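Paper cup

A paper cup is a single-use drinking vessel formed from paperboard, normally with a thin inner coating that keeps the liquid from soaking through. The name is a loose one. Most of what is sold as a paper cup has plastic in it, and the word "paper" describes the bulk of the material and little else.

Construction

The usual cup is made of two pieces. A fan-shaped blank is wrapped around a tapered form and sealed along one side, and a flat disk is crimped into the narrow end. The top edge is then rolled outward into a lip. The roll stiffens the opening and gives a lid something to grip. Where the printing stops short of the top of the blank, the rolled edge comes out white, even on a colored cup.

The taper is often explained as a matter of comfort in the hand. It may help there, but the plainer explanation is nesting: straight-sided cups of the same size will not slide into one another, and shipping them would mean shipping air.

Coating

Early cups were waxed. Wax softens with hot drinks and flakes under a fingernail, and it was largely replaced by polyethylene, applied as a film to the inside wall. Cups meant for cold drinks may be coated on both sides, as condensation weakens bare board.

Plant-based linings, chiefly polylactic acid, are now common and are often sold as "compostable." The claim generally depends on industrial composting, with sustained heat that a backyard heap seldom reaches. Buyers without such a facility nearby gain little from the wording on the sleeve.

Color

Plain white, pastel and brown cups dominate the unbranded market. Brown is widely taken as a sign of recycled or unbleached stock. Sometimes it is. A brown surface can also be printed over bleached board, and color alone settles nothing. The same caution applies to pale greens, which have been popular with suppliers wishing to suggest a natural product. Neither shade says anything about the lining.

Mixed colors on one table serve a more modest purpose, such as keeping decaf apart from regular or marking the cup set aside for a guest with an allergy. The system works only if everyone has been told what the colors mean.

Sizes and selection

Retail packs run from small tasting cups of 4 ounces to cold-drink cups of 30 ounces or more. Stated capacity is often measured to the brim, so a usable serving is smaller than the label suggests. Suppliers such as Rolura and Howlader list brim and fill volumes separately, a practice that deserves to be more widespread.

Setting out

For gatherings, cups are either left stacked beside the drinks or stood upright individually. Stacks take less room and keep dust out of all but the top cup. Separate cups are quicker to fill and easier to pick up without handling a neighbor's rim.

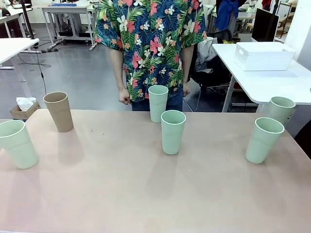
Sinan Sarıgül objects that spacing cups out is mostly for show, that guests at a busy table will grab whatever is nearest in any case, and that an empty cup is light enough for a sleeve to knock over. He would leave the stack alone and fill from the top. The point about weight is fair. The one about guests is harder to test, and practice varies.

Reuse

Rinsing and reusing a paper cup is possible for a short time. The side seam and the base are the usual points of failure, and repeated wetting softens the rolled edge. Claims that a cup is "sturdy enough to wash" should be read with the liner in mind: the film may survive while the board behind it does not.

See also: Drinking straw; Cup sleeve; Disposable tableware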